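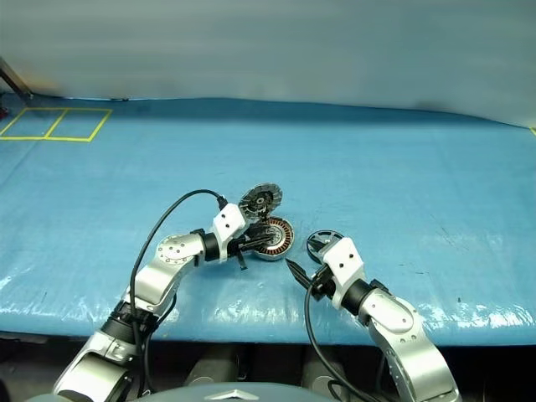

How Do You Teach a Robot to Use Its Hands?

Think about how you learned to tie your shoes. Someone probably showed you, and maybe they held your hands and moved them through the loops. Then you tried it yourself, many times.

Some robots learn in a similar way. A person shows the robot what to do, and the robot keeps a record of every move. Engineers call this a demonstration.

Two ways to show a robot

The first way is by hand. The teacher takes hold of the robot's arm and pushes it gently along the path it should follow. Sensors in the joints measure how far each one bends.

The second way is by remote control. The teacher moves a set of controls, and the robot's arms copy the movement. This is called teleoperation. "Tele" comes from a Greek word that means "far off," but the teacher may be sitting in the same room.

Tineke Van Dijk teaches robots at a workshop in Collirham. Her project is called Iltis, and the task is handling the parts of an electric motor. She uses remote control, with one hand for each robot arm.

"My first tries were terrible," she says. "I kept turning my own wrist and forgetting that the robot's wrist was somewhere else."

What's inside a motor?

Electric motors are in fans, washing machines, and electric bikes. Two of the main parts have names that are easy to mix up:

Stator - the part that stays still. It often has coils of copper wire.
Rotor - the part that spins.

When electricity runs through the coils, they become magnets. The magnets push and pull on the rotor and make it turn.

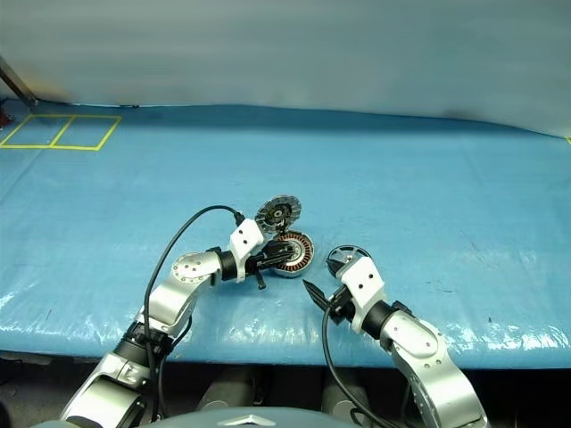 The ring with the copper-colored coils is the stator. A robot has a gripper on each side of it.

Why round parts are tricky

Your fingers can feel when something starts to slip. Many robot grippers have just two stiff fingers and can't feel much at all. A round part can roll or tip if it is pinched in the wrong spot, so the teacher has to pick the spot with care and close the gripper slowly.

Using two arms takes planning too. If both reach for the same place, they can bump. Tineke likes to decide which arm will go first before she starts.

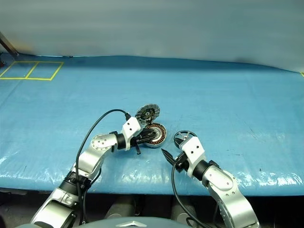

Yellow tape marks out boxes on the blue work surface.

Again, again, again

One demonstration is not enough. If a robot saw a task only once, it might get stuck as soon as a part was moved a little. Tineke recorded 100 demonstrations for her first lesson and kept 85 of them. In the others she had made mistakes she didn't want the robot to copy. A harder lesson can need more than 1,000.

Next, a computer program studies the recordings. It compares what the cameras saw with how the arms moved, and looks for patterns. After that the robot gets a turn with no one at the controls, while a person stays close to the stop button.

Try it yourself

You need a partner, a cup, and a blindfold. Put the blindfold on your partner and set the cup on a table. Using only words, guide your partner's hand to the cup and have them turn it upside down. Then do it again, but this time gently move their hand with yours. Which way was faster? Trade places and see if you get the same answer.

Words to know

Demonstration: showing how a task is done
Gripper: the part of a robot that holds things
Teleoperation: moving a machine by remote control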